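Fall yard and tree check, front and back

Filled in by Adalberto Siqueira on a Thursday, starting at 8 in the morning. The form is the Arnmont Garden Club's standard sheet, which I have complained about before and will complain about again. Ratings are OK, WATCH, FIX, or N/A. My comments run longer than the box allows, so they are typed out below.

FRONT YARD

1. Street maple, trunk and root flare
Rating: WATCH
There is a seam on the north side starting at knee height. The tree service from Drasley told me two years ago it was a frost crack and would close. It has not closed. It hasn't opened either, as far as a tape measure can tell me, so I am leaving it alone and not paying for the "cabling package." Root flare is visible all the way around. Mulch pulled back a hand's width from the bark, which somebody keeps pushing in again when they mow.

2. Street maple, canopy
Rating: OK
Three-quarters bare. Two dead twigs the thickness of a pencil over the sidewalk, taken off with the pole pruner. The sheet says to look for "signs of stress." Every tree in October looks stressed if you want it to.

3. Dogwood by the steps
Rating: FIX
One limb now hangs low enough to catch a tall person in the face coming up the steps. Cut back to the collar. No paint, no sealer. I know the can says it helps.

4. Front steps and railing
Rating: FIX
Wet leaves packed into the corner of each tread. Swept. Railing moves at the bottom post when you lean on it, and I would like whoever marked this "OK" in spring to come and lean on it. Needs a longer lag bolt and probably a new block behind it.

5. Gutters, front run
Rating: WATCH
Clean at the downspout, half full of maple seeds in the middle. The mesh guards were supposed to end this job. They cost $84 and what they do is hold the leaves up where I can see them.

6. Walkway lights
Rating: OK
All working. One tilted, straightened.

SIDE PASSAGE

7. Gate latch
Rating: OK
Oiled. Still sticks in damp weather.

8. Hose bib
Rating: FIX
Drips with the valve shut. The form wants to know if the outdoor line has been "winterized." It will be once the washer is replaced, and there is no point draining it twice. Do before December.

9. Shelf by the back door, dishes and bins
Rating: OK
The form asks for plant saucers and anything else that can hold standing water to be emptied and stored before frost. Fair enough, a full saucer will split. I don't believe the line about stacking them with newspaper between each one. Mine have been stacked bare for years. 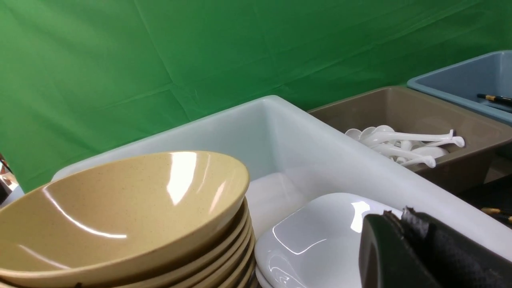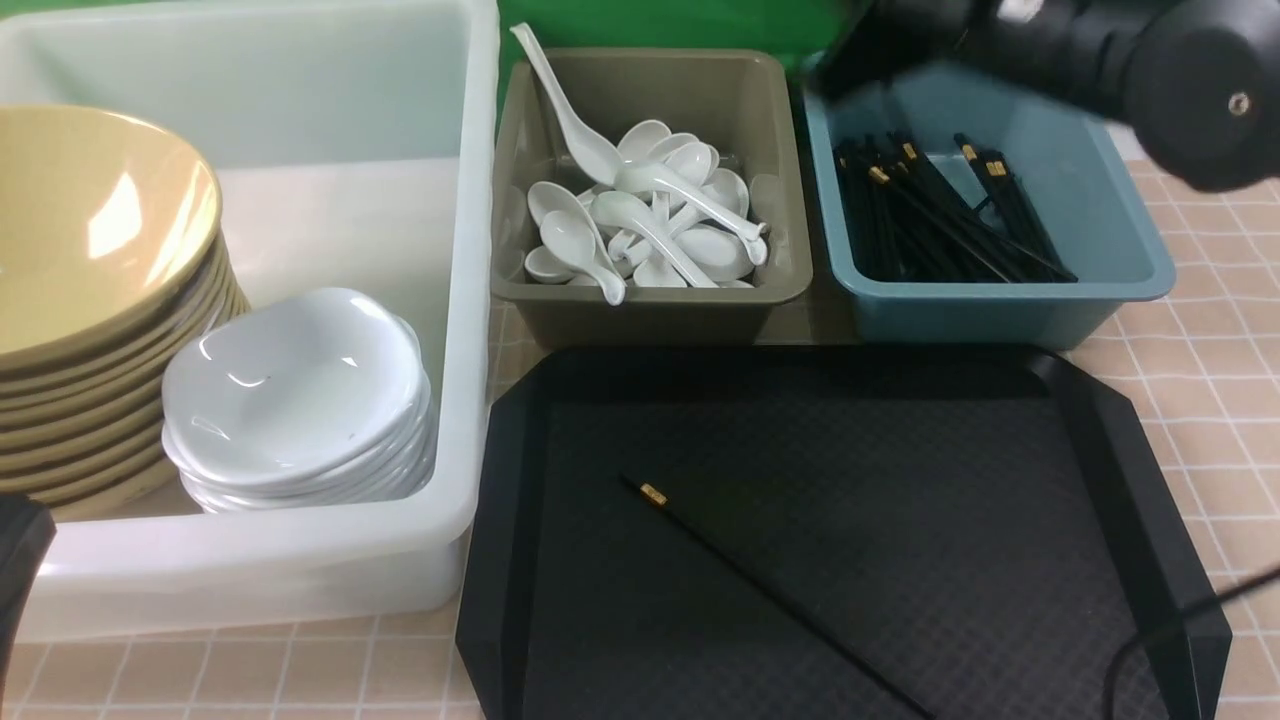 Stacked bowls in both.

BACK YARD

10. Pear tree
Rating: WATCH
Dropped fruit raked up and bagged. Some leaves have orange spots on top and little bumps underneath. Rust, most likely, and the juniper on the other side of the fence is the usual suspect. The garden center in Pradel wanted to sell me a spray for it. Spraying in the fall, with the leaves already coming down, seems to me a way of spending money outdoors. Bagged the leaves and kept them out of the compost.

11. Young oak, stakes and ties
Rating: FIX
Stakes should have come off after the first year. Tie had started to bite on the west side. Both stakes out, tie cut. The trunk leans a little without them and I am told it will sort itself out. We'll see in spring.

12. Big ash by the shed
Rating: WATCH
This is the expensive one. Quote for removal is $1,755, stump not included. The man tapped it with a mallet, listened, and shook his head, which I can do for free. I want a second opinion from someone who doesn't own a chipper. In the meantime:
- no D-shaped holes found up to the height of my ladder
- thin growth at the top, same as last year
- one patch of loose bark, size of a playing card, on the shed side
- nobody to sit under it in wind

13. Shed roof and door
Rating: OK
Leaves cleared. One shingle lifted, nailed down. Door hangs true, which surprised me.

14. Compost bins
Rating: OK
Left bin full, right bin ready to use. The sheet recommends an "activator." It is a pile of leaves. It will rot.

15. Back fence
Rating: WATCH
Posts fine except the one nearest the pear, which is soft at ground level. Screwdriver went in 2 inches. It will stand this winter if we don't get a real storm.

16. Lawn
Rating: N/A
I mulched the leaves in with the mower and left them. Oyewole's column in the club newsletter says this feeds the soil. My father said it smothers the grass. The grass has looked the same under both systems.

TOOLS AND LADDER

17. Extension ladder
Rating: OK
Feet have rubber left on them. Both locks catch. Don't lean it on the gutter.

18. Pole pruner
Rating: FIX
Rope frayed where it goes over the pulley. Replace before anyone uses it again, me included.

19. Leaf blower
Rating: N/A
Sold.

LEFT OVER FROM THE SPRING SHEET

Downspout extension, back corner: still missing. Marked "done" in spring by someone. There is no extension there.

Bird box on the ash: stays up until the tree question is settled.

Leaf bags: 23 at the curb by noon. The truck takes them if they are paper and tied, or it doesn't, depending on the driver.

To buy: lag bolt, hose washer, pruner rope, one fence post.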